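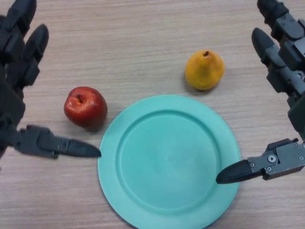 An apple, a pear and a mint green plate with nothing on it yet.

Leave the Fruit on the Table

I have an opinion about fruit bowls and I've been boring my family with it for years, so now it's your turn. I think they're where fruit goes to be ignored. Give me a plate, a plain flat one, and put the fruit on it (or next to it, I'm not fussy) right where people sit down.

I grew up with a bowl. It was a deep cut-glass thing from a shop in Drovwood, and it lived on the sideboard, and it was always full. Full was the point! My mother filled it the way you'd fill a vase. Whatever was on top got eaten, whatever was on the bottom got found, usually by smell, usually in July. I must have lifted out 200 sad pears over the course of my childhood, and every one of them had been a perfectly good pear on the day it came home.

Pears are really what this is about, if I'm being fair. An apple will wait for you. You can forget an apple for a couple of weeks and it'll be a little less crisp and you'll eat it anyway. A pear gives you maybe a day and a half of being perfect, and the only way to catch it is to look at it and press it a bit near the stem every morning while the coffee's going. You can't do that with a pear that has five oranges sitting on its head. So the bowl is an apple person's invention, is my feeling, and the rest of us have gone along with it.

A few years back we moved to Urkberg, into a place with a kitchen so small that the glass bowl didn't have anywhere to go. It went in a box. For the first month I kept the fruit on a dinner plate on the table, meaning to find something better, and I never did find something better. We just started eating more fruit. Nobody had a talk about it. I'd put out an apple and a couple of pears at breakfast and by evening I'd be putting out more.

I like a plate with a wide rim and a shallow middle, and I like it in a color that fruit looks good against. Mint green is lovely for this, a red apple next to it looks like somebody painted it for you. White is fine. Black makes everything look like a restaurant that charges extra for bread. And please, plastic is allowed! I've had people get snooty with me about plastic plates, and I'd ask them how many times they've dropped theirs on a tile floor at seven in the morning.

Now, I've looked at the fancy end too. There's a store here called Moser that sells a three-tier fruit stand, and I stood in front of it for a good long while, because it's handsome and I'm weak. It also comes up to my elbow. You'd have to talk around it at dinner. My sister-in-law has a hanging one by Trostoro, wire baskets on a chain, and she's tall, so she's happy, and her kids can see the undersides of some bananas.

The case against me goes like this. Fruit on a plate rolls. Yes, it does, round things will, and a lip on the plate takes care of most of it. Fruit on a plate takes up table. Also yes, and you move it over when you need to, the way you'd move the salt. And somebody always tells me a plate looks skimpy, like you couldn't afford the rest. I kind of love that about it, though. Three pieces look like food. A heap looks like decoration, and people are polite about decoration, they don't want to be the one who wrecks it by taking a piece.

So that's my whole position. Buy less at once, keep the spares in the fridge, and let a couple of things sit out in the open on bare wood where your hand is going to land anyway. I've still got the glass bowl, by the way. It holds the dish towels now, and it's very good at it. The pear I left out this morning needs another day, I think. I'll check it again after supper.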